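Patchkabel

Ein Patchkabel (auch Rangierkabel) ist ein konfektioniertes, flexibles Kabel begrenzter Länge, das in der Netzwerktechnik Endgeräte, Verteilerfelder und Switches miteinander verbindet. Vom fest installierten Verlegekabel unterscheidet es sich vor allem durch den Leiteraufbau: Patchkabel haben meist Litzenleiter, Verlegekabel massive Kupferadern.

Aufbau

Kupferbasierte Patchkabel enthalten acht Adern, die zu vier Paaren verdrillt sind. Die Verdrillung verringert das Übersprechen zwischen den Paaren und die Einkopplung äußerer Störfelder. Zur Verringerung des Übersprechens weisen die Paare unterschiedliche Schlaglängen auf. Der Außenmantel besteht aus PVC oder einem halogenfreien Werkstoff (LSZH). Die Mantelfarbe ist nicht genormt; viele Betreiber legen sie in einer Hausnorm fest, etwa nach Dienst oder Netzsegment.

Steckverbinder

Üblich ist der achtpolige Modularstecker 8P8C, der meist als RJ45 bezeichnet wird. Eine federnde Rastnase verriegelt ihn in der Buchse und muss zum Lösen niedergedrückt werden. Die Belegung folgt den Schemata T568A oder T568B, die sich durch die Vertauschung zweier Adernpaare unterscheiden.

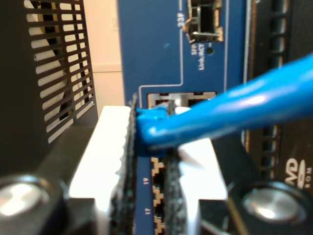
Blaues Patchkabel mit RJ45-Stecker an der Frontblende eines Switches

Schirmung

Die Bezeichnung nach ISO/IEC 11801 hat die Form xx/yTP. Der erste Teil nennt den Gesamtschirm, der zweite den Schirm der Einzelpaare. U steht für ungeschirmt, F für Folie, S für Geflecht. Ein Kabel vom Typ S/FTP besitzt demnach ein Gesamtgeflecht und foliengeschirmte Paare.

Längen und Dämpfung

Litzenleiter weisen eine höhere Dämpfung auf als massive Leiter gleichen Querschnitts. Für die Übertragungsstrecke gilt eine Gesamtlänge von 100 m, von der höchstens 90 m auf das fest verlegte Kabel entfallen. Bei längeren Rangierkabeln ist die Installationsstrecke entsprechend zu kürzen. 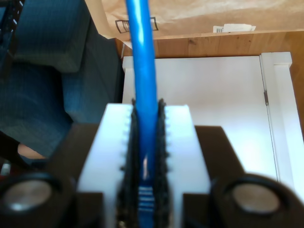
Blaues zylindrisches Objekt mit glänzender Oberfläche

Verwaltung

In größeren Verteilern werden beide Kabelenden mit derselben Kennung versehen. Im Rechenzentrum Kernton sind 367 Rangierverbindungen auf 17 Schränke verteilt; die Kennung setzt sich dort aus Schrank, Feld und Port zusammen.

Siehe auch

Strukturierte Verkabelung, Twisted-Pair-Kabel, Modularstecker, Rangierfeld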